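Plumden Community Help > Computers and Tech

Tidying the cables inside an old desktop?
Posted by Rakiya Tijani, Dec 23, 2020

I was given an old desktop in September and I've finally got the side off to clean it out. The dust I can cope with, it's the wiring! There's a fat bundle of power leads with red, orange, yellow and black wires hanging down by the drive bays, and a bright blue SATA cable looping about as if it owns the place.

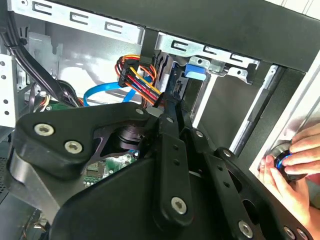

I'd like to add a second drive before the holidays are over, but I can barely get my fingers in there. Can I just tie everything back, or will I upset something? I've got a bag of 50 zip ties and not much of a clue.

Eze
Yes, you can tie it back, I've done it on 7 or so machines. Switch off, pull the mains lead and hold the power button in for a few seconds first. Then fit your new drive BEFORE you tie anything, or you'll be snipping it all off again (ask me how I know). Gather the power wires loosely and run them along the metalwork, well away from any fans. Leave the SATA cable in a gentle curve, they don't like a sharp bend. If it's miles too long, a shorter one is cheap. The whole job took me 15 minutes last time, plus a cup of tea.

Skokine
velcro strips are better than zip ties imo, you can undo them

Revow
What Eze said. Also take a photo before you unplug anything, and trim the tie ends flush or they'll scratch your hands to bits next time you're in there.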